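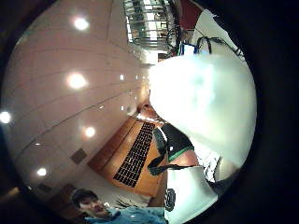 Wunwood replied:
I would delete that whole episode and not think about it more. When the exposure goes like this, the policy learns from noise. We removed 73 episodes from our set last month and the training loss became more calm.

Gerirness wrote:
Deleting is the easy answer, but I do not fully agree. The gripper will also meet strong ceiling lights when it is working for real. If all my training examples have perfect light, what will it do in the first bright room?

Let me give the numbers, I forgot them in my first message. I have 300 episodes of desk tasks, all with the hand-held gripper, no teleoperation. In 38 of them the view turns up to the ceiling at some moment, and the glove becomes a white mass over a big part of the picture. The laptop next to it is still readable, keys included. My question is if I should cut these moments, keep them, or record again.

Wunwood replied:
Bright rooms, yes. But a camera looking at the ceiling is a different problem. Will your robot ever hold its wrist in that pose? If not, the example teaches nothing useful.

Aravena_lab wrote:
I am somewhere between you two. Please check first at which time the ceiling comes. With us it was nearly always at the start or at the end, when the person picks up the tool or puts it down. We trim those parts and keep the middle. One small script did it, with a threshold on the pitch angle from the IMU.

Also, can you lock the exposure? Auto exposure makes one more trouble: after a bright moment the next frames can be too dark, and you lose them also.

Gerirness wrote:
The exposure is on auto, I must confess. I was afraid that a fixed value would be too dark under the desks.

I looked at the times now. Most are at the end, as you say, but 4 are in the middle of the task. Those I would like to keep.

Flellbridge replied:
Keep the 4, but look if the pose tracking survived. For me this is more important than the color of the pixels. A plain ceiling has few features, and when the SLAM jumps, your action labels are wrong even if the picture is pretty.

And maybe try a dark matte glove. A light one under such lamps is asking for this.

Wunwood replied:
Agree on the tracking. I still would not keep the 4.

Gerirness wrote:
Thank you all. I will trim the ends, check the trajectories, and record a new batch in April with locked exposure and a gray glove. Aravena_lab, which pitch threshold did you use?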